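Does food really stay clean for five seconds?

You drop a biscuit. Somebody shouts "five-second rule!" and you eat it. But who checked? Be suspicious of any rule that nobody can show you the test for.

Germs don't own a watch. They can't wait politely while you count. If the floor has germs on it, some can stick to your food the moment it lands. Wet food, such as melon, usually picks up more than dry food does. Staying there longer can make things worse, but being quick doesn't make it safe.

"I've done it 1,000 times and I'm fine," says my neighbour Pieter Verschueren. Hmm. Did he write them all down? And was he never ill - not even once?
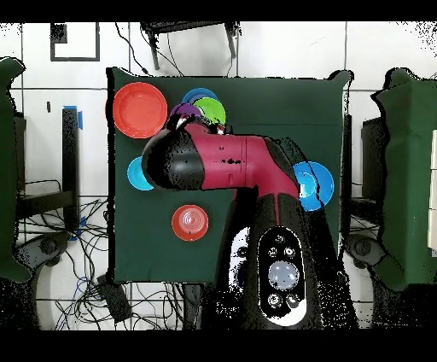
A floor can look spotless and still have germs on it, as they are far too small to see. So next time you hear the rule, ask how anyone knows. Then put the biscuit in the bin.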